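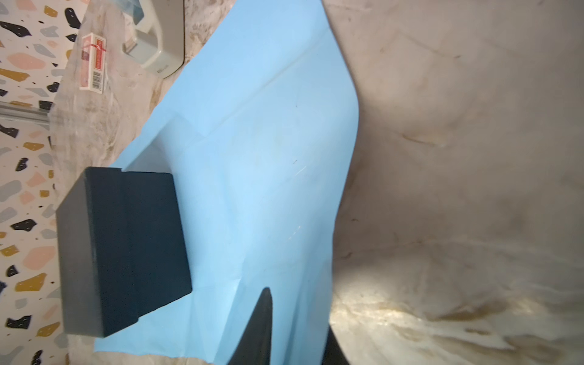
Maricel Lumbao thinks the Skavivetti filing double counts the wallet balances, once under customer funds and again in the take rate base, and wants it sorted before anyone quotes a margin off our sheet.

Jan 12, 2026. Notebook, payments comps.

OK so went back to the filing. Page with the segment table, note 3. Customer funds held = 318m. Revenue line next to it is fees plus interest on those funds, not split. So she's half right. The balances aren't counted twice in revenue but our take rate formula pulls total volume INCLUDING wallet top-ups, and a top-up then sent abroad goes through twice. My formula, my fault. Copied from the Tendska tab where they don't have a wallet so it never mattered.

Fix: volume ex top-ups. Filing gives send volume on its own further down, in the risk section of all places. Took me ages to find. Put the page ref in the cell comment this time.

Rerun. Take rate goes up, obviously, smaller denominator. Now looks high against Tendska and I don't beleive it yet. Possible reasons:
- FX spread booked gross at Skavivetti, net at Tendska
- more small transfers, fixed fee bites harder
- I have the wrong period again

Checked period. Fine, both nine months to end September. Tendska reports in euros, converted at average rate, not closing. Left it.

Gross/net question open. Nestor Javier had a go at this for Marquez before they listed, his old sheet is in the shared folder under M, the tab called "bridge". Formulas are hard coded in places but the logic is good. He takes partner bank costs out above the line. If I do the same for Skavivetti the gap to Tendska nearly closes. Will ask him if that was his choice or if Marquez reported it that way.

Losses. Net loss is narrower than last year but a chunk of that is a one-off gain on selling the Unance stake. Strip it out. Without it the loss is almost flat, which is not how the front of the document reads. Don't use their adjusted number anywhere. They add back share comp AND the marketing launch costs, second one is cheeky.

Active customers: definition changed between drafts. First draft = any login in the quarter. Amended one = at least one completed transfer. So the growth figure in our January slide is apples and pears, pull it. Haven't found the old basis restated.

Price range not in yet. Blank on the cover. So no multiples, only the layout. Row 502 downwards is placeholder, please dont link to it.

Offering is 2 share classes, founders keep votes on class B. Dilution tab needs both. Currently only does A. Converted the prefs one for one, need to check the ratchet, there's wording about a minimum listing price and if it trips they get more.

To do
gross vs net, ask Nestor
ratchet wording, read it properly with coffee
resend sheet to Maricel w/ the volume fix
rename file, it still says Tendska in the title
interest income split, may be in the auditor's notes, not looked

Later, same day: Maricel fine with the volume change. Says the interest share still matters if rates drop and wants a line for it. Agreed, no numbers for it yet. Put a row in and left it empty.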